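Transfers and Day Tours with Tiderico: Frequently Asked Questions
6 min read

The answers below apply to private and shared transfers, the harbor walking tour and the full-day island tour. Terms were last revised on December 10, 2025. 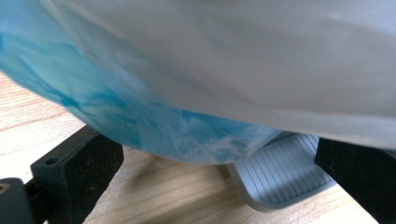
Multi-day packages booked through Gomidby follow the same rules on luggage and pickup, but have their own cancellation terms, printed on page 2 of the voucher.

Where does the driver meet arriving passengers?

In the arrivals hall, after customs, next to the exchange counter. The driver holds a sign with the lead passenger's surname. If the booking was made under a company name, the sign shows the company name.

What happens if my flight is delayed?

The driver follows the flight number given on the booking form and adjusts the pickup. No charge applies. If the flight number was left blank or entered wrong, waiting time is charged after the first hour. Passengers who miss a connection should call the number on the voucher before boarding the replacement flight.

How much luggage is included?

One suitcase and one cabin bag per person. Surfboards, bicycles and folded wheelchairs must be declared at booking so that the right vehicle is sent. Wheelchairs travel free.

How large are the tour groups?

Shared tours take up to 6 passengers. Private tours use the same vehicles, and larger parties are split between two cars that leave together.

What is covered on the harbor walking tour?

The route starts at the fish market, passes the old customs house and the 1942 signal station, and ends at the Cieślak bakery, where coffee and one pastry are included. The signal station has a narrow staircase with no handrail on the upper flight. Guests may wait at ground level.

Is lunch included on the full-day tour?

Yes. Lunch is a set menu at the Brirus landing: grilled fish or vegetable stew, rice, fruit and water. Other drinks are paid for on site, in cash. Dietary requests have to reach us the day before the tour - the kitchen buys its fish and vegetables early and cannot change the menu in the morning.

Does the boat run in bad weather?

The harbor office decides, normally by early morning. When the crossing is closed, guests can choose a land tour on the same day, a new date or a full refund. Rain alone does not close the crossing.

Can I be picked up from my hotel?

Hotels inside the ring road are included. Guests staying farther out are picked up at the nearest main road stop, which is named on the voucher. Drivers cannot enter the pedestrian streets behind the market, and hotels there use the stop at the north gate.

What is the cancellation policy?

Transfers and day tours canceled up to 24 hours before pickup are refunded at 100 percent. Later cancellations and no-shows are not refunded. Date changes are free once per booking, subject to space.

Do I need to print the voucher?

No. A copy on a phone is accepted for transfers and walking tours. For the boat, bring the passport or identity card used for the booking, as the names are checked against the passenger list.

Are tips expected?

Tips are optional for drivers and guides. The boat crew shares a box near the gangway.

Comments

islandhopper_k
Is the north gate stop the one with the taxi rank or the one by the pharmacy? The voucher just says north gate.

Tiderico Reservations
The one by the pharmacy. Taxis have priority at the other one and our drivers cannot wait there.

two_bags_max
Crossing was closed in December and we took the land tour instead. Fine, but a lot of time in the car. I would pick the new date if you have days to spare.

Marrow77
Does a car seat count as luggage?

Tiderico Reservations
No. Please mention it on the booking form so that the driver leaves room for it.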